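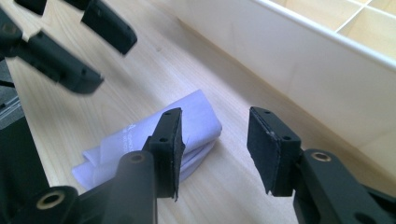

밝은색 나무 상판. 글 루크사나 코카르

버리는 값이 너무 싸다

이사를 앞둔 사람은 가구를 미워하게 된다. 나도 한국에서 다섯 번 이사를 하면서 그것을 배웠다. 새집의 방은 작고, 트럭은 비싸고, 탁자는 문을 잘 통과하지 않는다. 그래서 우리는 스티커를 사서 탁자에 붙이고 밤에 건물 앞에 내놓는다. 내가 지난번에 산 스티커는 3000원이었다. 커피 한 잔보다 쌌다.

나는 이 값이 잘못되었다고 생각한다. 돈을 더 걷자는 말로 들릴 수 있지만, 내가 말하고 싶은 것은 순서이다. 지금은 버리는 것이 제일 쉽고, 남에게 주는 것이 그다음이고, 고쳐서 쓰는 것이 제일 어렵다. 이 순서가 거꾸로 되어야 한다.

라호르에서 내 외삼촌 아르살란 가우리는 오랫동안 가구를 고쳤다. 가게라고 부르기에는 작은 곳이었고, 손님은 대부분 같은 골목의 사람이었다. 상판이 긁히면 깎고, 다리가 흔들리면 다시 맞추었다. 새것을 사는 값이 비쌌으니 사람들이 부지런해서 그런 것만은 아니었을 것이다. 나는 가난을 아름답게 말하고 싶지 않다. 어머니는 지금도 새 식탁을 갖고 싶어 하신다. 그래도 그 골목에서는 물건이 고장 났을 때 어디로 가야 하는지 모두 알았다.

내가 지금 사는 동네에는 그런 곳이 없다. 작년 12월에 식탁 다리 한 개가 헐거워져서 수리하는 곳을 찾았는데, 전화를 받은 가게 두 곳이 모두 새로 사는 편이 낫다고 했다. 그 말은 계산으로는 맞다. 출장비와 기술자의 시간을 더하면 새 식탁의 값과 비슷해진다. 그러나 그 계산에는 헌 식탁을 싣고 가서 부수고 태우는 비용이 거의 들어 있지 않다. 그 비용은 우리가 조금씩 나누어 내고 있고, 나누어 내기 때문에 잘 보이지 않는다.

같은 회사에 다니는 탈하 잔주아는 내 생각에 반대한다. 그는 버리는 값을 올리면 사람들이 밤에 몰래 버릴 것이라고 말한다. 원룸에 사는 학생에게 부담이 된다는 말도 했다. 두 번째 말에는 나도 할 말이 적다. 그래서 나는 값을 올리기 전에 다른 것을 먼저 해야 한다고 본다. 구청이 수거 신청을 받을 때, 아직 쓸 수 있는 가구인지 묻고 사흘만 기다리면 좋겠다. 그동안 필요한 이웃이 가져갈 수 있게 하고, 아무도 원하지 않으면 그때 수거하면 된다. 비를 피할 수 있는 자리도 있어야 한다. 멀쩡한 책장이 하룻밤 비를 맞고 못 쓰게 되는 것을 나는 여러 번 보았다.

가구를 파는 회사도 할 일이 있다. 나사 한 개, 다리 한 개를 따로 살 수 있어야 한다. 우리 집 식탁을 만든 회사는 그 모델이 단종되어 부품이 없다고 대답했다. 산 지 4년도 안 된 식탁이었다. 냉장고나 세탁기는 부품을 얼마 동안 보관해야 한다는 기준이 있다고 들었는데, 식탁에도 비슷한 약속을 요구하는 것이 지나친 일은 아니라고 생각한다.

나무는 생각보다 오래 견딘다. 얼룩이 있는 상판은 사포로 밀면 다시 밝아지고, 작은 흠은 기름을 먹이면 눈에 덜 띈다. 물론 얇은 무늬지를 붙인 제품은 이렇게 할 수 없다. 그러니 살 때부터 고칠 수 있는 물건인지 알 수 있게 표시해 주었으면 한다. 지금 가격표에는 크기와 색만 크게 적혀 있다.

우리 식탁은 결국 내가 고쳤다. 철물점에서 맞는 볼트를 찾는 데 토요일 하나를 다 썼고, 다리는 지금도 아주 조금 기울어 있다. 내년 봄에 또 이사를 해야 하는데, 이번에는 식탁이 들어가는 방부터 찾아보려고 한다.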